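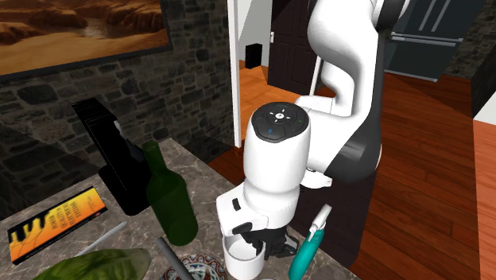

Home Downloads Guides Drivers Forum

Part 3: Backing Up and Updating Your Phone with Narno

3 min read

OK, so you've got Narno installed and the USB driver is in place (if it isn't, go back to Part 2, I'll wait). Now for the fun bit! I've done this on my old Sodier phone more times than I want to admit, and these are the steps I use every time.

Before you plug anything in, charge the phone to at least half. Then close any other phone tool you have open, even the little ones that sit down by the clock. They love to grab the port first and then Narno just sits there looking at nothing.

1. Unzip the Narno folder straight onto your C drive. I tried running it from my desktop once and it kept losing its own settings file.

2. Right-click the Narno icon and pick Run as administrator.

3. On the Port tab, choose Auto. Leave the speed box alone.

4. Turn the phone all the way off. Hold Volume Down and plug in the cable while you're still holding it.

5. Let go when the log window says "Device found". Mine usually takes a couple of tries (the cable that came with my phone is awful, a short thick one works much better).

6. Click Read Full and save the backup somewhere you'll find it again. The file for my phone comes out at 1140 MB, so check your free space first.
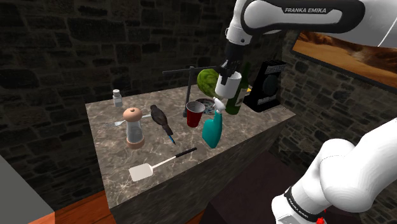
Mug held over the kitchen counter.

CAUTION: Please don't skip step 6! If the update goes wrong, that backup is how you get your phone back, and a backup from a different model is no good even if the name on the box looks the same.

7. Go to the Write tab, click Browse and pick the update file from the Trullwood download page. It has to match your model number letter for letter.

8. Click Start and keep your hands off the cable. The bar likes to hang at 23 percent for ages. That's normal, go make a snack.

9. When the log says "Done", unplug the phone and turn it on. The first start is slow, so give it time before you start poking buttons.

Note: if you get error 2 at step 5, it's nearly always the driver. Uninstall it, restart the computer and put it back using the Ndlovu installer, then start again from step 2. I lost a whole Sunday to that one before I tried a restart.

Part 4 covers putting your contacts back and what to do if the phone can't see its SIM.

14 comments Share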